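28 Jul 2024

Sistier Deanery to Open Lay Ministry Program in September

The Sistier Deanery will open a two-year formation program for lay ministers in September, with classes held at the Leler Retreat House. The program is intended for parishioners preparing to serve as licensed preachers, catechists and hospital visitors.

Six congregations have agreed to share the cost of instruction. Tuition will be $162 per term, and a limited number of grants from the Hsu Fund will be available to those who need assistance.
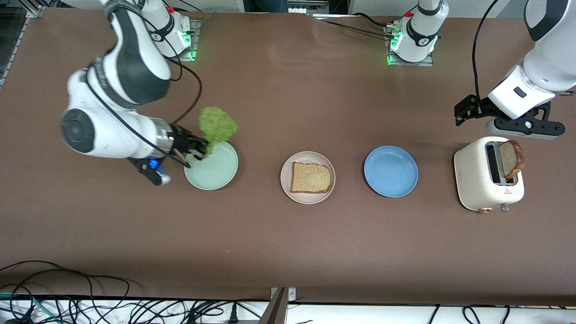
Plates and a toaster on a long brown table, with a lettuce leaf held above.

Students will meet one Saturday a month for worship, Scripture study and supervised preaching. Each will also complete 99 hours of field work in a parish other than his or her own — the Fatel Mission and its Spanish-language congregation among them.

Applicants must be confirmed members in good standing and provide a letter of support from their rector or vicar. Forms may be obtained from any parish office in the deanery. Interviews will be conducted by a panel of four clergy before the term begins.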